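4. Comparison of finger pads and wrist cameras

4.1 Arms and grippers under test

All trials reported in this section were run on the same six-axis arm, bolted to a steel base beside the table. Two parallel grippers were compared. The first, referred to below as the Vekham gripper, has long tapered fingers driven by a single motor through a rack. The second, the Lukurside gripper, has shorter, blunter fingers and a separate motor for each side. Both were fitted with the same wrist plate so that the camera could stay in place when the gripper was changed. The plate was made in our own workshop and its drawing is available on request.

The two grippers differ in reach by 28 mm, measured from the wrist plate to the fingertip. This was corrected in the tool offset and not by moving the table. An earlier set of trials, in which the table height was changed instead, was thrown out when we found that the camera no longer saw the fingertips at the same place in the picture. None of the results from that set is used here.

4.2 Objects and layout

The objects were fruits in a shallow woven basket. We chose fruit shapes for two reasons. They are rounded, so that a parallel grip has only a small contact patch, and they differ enough in outline to show whether a controller has learned to approach each shape in its own way. A banana can be gripped across its narrow side from most directions. An apple cannot be gripped at all unless the fingers open wider than its body and come down on both sides of it, which near the rim of the basket is often not possible.

The basket was placed on the felt to the right of the arm's rest position. Its exact place was changed between trials by hand, within a patch marked out in the control software. The table was covered in grey felt to cut down on glare and to let the fingertips touch the surface without tripping the force limit. Before felt was adopted we tried a bare board, on which the Vekham gripper stopped itself in many of the low approaches.

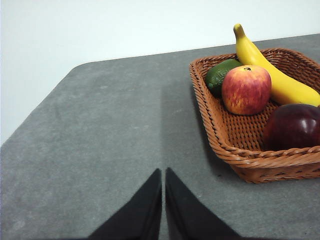

Each trial began with the fingers open and pointing down at the felt, clear of the basket. The controller was given the name of one fruit and up to 18 seconds in which to lift it clear of the rim and hold it still. A trial was counted as a failure if the fruit was dropped, if the wrong fruit was lifted, if the basket was dragged, or if the time ran out. Dragging was judged from a second, fixed camera above the table, which was not available to the controller.

4.3 Cameras

Two small colour cameras were tried at the wrist. The first has a wide lens and sees both fingers and a large part of the table. The second has a narrower lens and gives more detail on the target, at the cost of losing sight of everything to the side once the arm comes close. In both cases the camera looked along the fingers, and the fingertips were kept in view at the bottom centre of the image. Karakaya's earlier notes on the Tatlı rig suggested that a controller does better when it can see its own fingers, and we had no reason to test the opposite.

Exposure was fixed. With automatic exposure the white wall behind the table made the camera darken the whole picture whenever the arm tilted back, and dark objects in the basket then lost most of their edge detail. Fixed exposure removed this effect but made the dark red apple's highlight clip in some positions. We left it as it was.

4.4 Controllers

Two controllers were compared. The first, which we call the staged controller, finds the named fruit, works out a grip direction from its outline and then moves in a straight line. The second is a learned controller trained on 3000 guided demonstrations, recorded by two operators. It takes the wrist picture and the joint positions and gives out small changes to the hand position and the finger opening. Both controllers ran at the same rate and used the same force limit.

The demonstrations were recorded with the Vekham gripper only. A further 1000 were planned with the Lukurside gripper but had not been completed at the time of writing, so the learned controller was run on that gripper without any further training. This should be kept in mind when reading the comparison below, as it favours the Vekham gripper.

4.5 Observations

The order of the four gripper and controller pairs was the same with either camera. The learned controller on the Vekham gripper did best, followed by the staged controller on the same gripper. On the Lukurside gripper the order was reversed, and the staged controller came out ahead by a small margin.

Most failures of the staged controller took place near the rim. Its straight approach takes no account of the basket wall, and one finger would come down on the braid and push the basket away. The tapered fingers of the Vekham gripper slipped past the rim more often than the blunt ones did – the difference was clear even without a model of the contact.

The learned controller seldom touched the rim but was slower. It tended to pause above the basket when two fruits lay close together, most of all when the named one was partly behind the other. Limes were the usual case. With the narrow lens these pauses were longer, and several trials ended on the time limit with the hand still hovering.

Kozan repeated a part of the trials at the Folamport site with a second arm of the same type. The order of the pairs held there as well, though dragging was more common. The felt at that site is thinner and was not glued down, and we have not separated its effect from that of the arm.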